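Carhuamaca Community Media Center
Minutes of the Regular Meeting of the Board of Directors, June
Main Hall, 6:30 p.m. 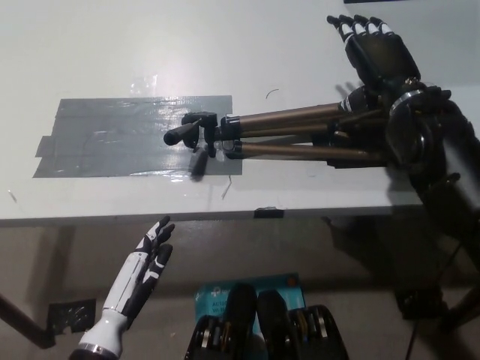 1. Equipment lending. The Chair, Verna Halvorsen, opened the item by reading the lending policy adopted at the previous annual meeting. Members may borrow audio and video equipment for up to 28 days, with one renewal. Lyle Boateng, Equipment Manager, reported that the policy was working well for microphones and lighting but poorly for camera supports, which are often returned late and without their plates. A tripod should be checked in folded, as with the one laid on its side on the white table, with the pan handle attached and the grip in place. Mr. Boateng asked that staff refuse any return where the handle is missing until the borrower has been contacted. Ms. Halvorsen asked whether this would place too great a burden on the front desk. Mr. Boateng replied that the check takes less than a minute. The Board agreed to the change, effective at the start of the next lending period.

2. Minutes of the previous meeting. Approved with one correction. Under "Building Matters," the word "east" should read "west" in reference to the stairwell door.

3. Financial report. The report was received as circulated. Income from classes was above budget and income from room hire was below it. The Board noted an unpaid invoice of $1024 from Zoseck for the repair of the heating controls. Ms. Halvorsen stated that payment had been held because the thermostat in Studio B still does not respond after 5:00 p.m. It was moved and seconded that payment be released once a Zoseck technician has returned and the control has been tested in the evening. Carried.

4. Oral history project. Mr. Boateng presented an update on the Ciltach Valley recordings. The collection now holds 244 interviews, of which the earliest were made on cassette. Transfer of the cassettes is complete. Transcription is well behind, and several of the older recordings have traffic noise that makes the speakers difficult to follow. Members discussed whether to send these to an outside service. Two quotations had been received. The lower of the two did not include the checking of place names, and it was felt that local names would suffer as a result.

Ms. Halvorsen reminded the Board that families were promised a copy of each transcript before it is made public, and that this promise was made in writing. She asked that no transcript be placed on the website until the family has replied or 28 days have passed – whichever comes first. There was some disagreement on this point. One member considered that silence should not be taken as consent. After discussion, the motion was amended to require a reply in every case. Carried as amended, with one abstention.

5. Open house. Attendance last year was more than 300. The Board agreed to keep the same hours, 10:00 a.m. to 4:00 p.m., and to close the upper parking lot to cars so that the food stands can be placed there. Enex has offered to print the programs at no charge in return for a half page on the back cover. The offer was accepted, subject to copy being approved by the Chair. Mr. Boateng will prepare the schedule of studio tours. The request for live music in the lobby was declined on account of noise near the recording booths. Music will be permitted on the lawn.

6. Building matters. The west stairwell door continues to stick in damp weather. The landlord has been notified twice and will be notified again by letter. The drinking fountain on the second floor has been turned off and will remain off until the filter is replaced. Members asked that a sign be posted.

7. Other business. A letter was received from a member regarding the fee for the beginning editing class, which the writer considered too high for retired persons. The Board agreed that a reduced rate should be looked at with the fall budget. Ms. Halvorsen will reply to the writer.

The key to the supply closet is still missing. Anyone holding a copy is asked to return it to the front desk.

8. Adjournment. The meeting was adjourned at 8:10 p.m.

Minutes approved for circulation: V. Halvorsen, Chair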